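Zandley sim cell: setup and upkeep

Configuration and scene files for the Zandley cell, the simulated kitchen table we use for pick and place work with the left arm. Maintained by Dima Yammine. Alistair Kinnear looks after the hand model and the joint limits.

What is in the folder

cell.cfg holds the table, the base positions and the camera pose.
hand_left.cfg holds the finger limits, damping and contact settings.
props/ has the board, the pepper, the bowl and the rest of the table items.
checks/ has the scripts to run after any change.

Setting up

Install Flimeck first, then Cerkard. The other order leaves the old contact plugin in place and the fingers pass through the props. Copy cell.default.cfg to cell.cfg and set your own output path. Physics runs at 200 steps a second. Leave it there, as the finger gains were tuned for it.

Run checks/start_pose before anything else. It loads the pepper scene, moves the hand in beside the board and holds it for 60 seconds. Compare what you get with the render below. The hand should be clear of the pepper, palm down, and the bowl should be well over to the right. 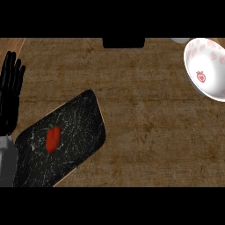
Start pose, pepper scene. Hand by the marble board, pepper not yet touched. The black bars are part of the output.

If the hand drifts during the hold, the wrist offset is usually wrong. Reset it in hand_left.cfg and run the check again. If the pepper rolls before the hand has moved, look at the friction value for the board, not the one for the pepper.

Looking after the cell

Clear the mesh cache after changing any prop. A stale cache gives you the new surface on the old collision shape, and the logs won't mention it.

Finger limits were redone in April after issue 509, where the thumb locked at full extension. Settings files from before then will load but should not be used. Ask Alistair if you need one converted.

Known problems

The bowl can sink slightly into the table on a first load. Reload the scene.
Nyamweya exports come in with the hand mirrored. Set flip_y to true.
Reset sometimes hangs if 2 viewers are open. Close one and try again.

Send changes to Dima with the output of checks/start_pose attached.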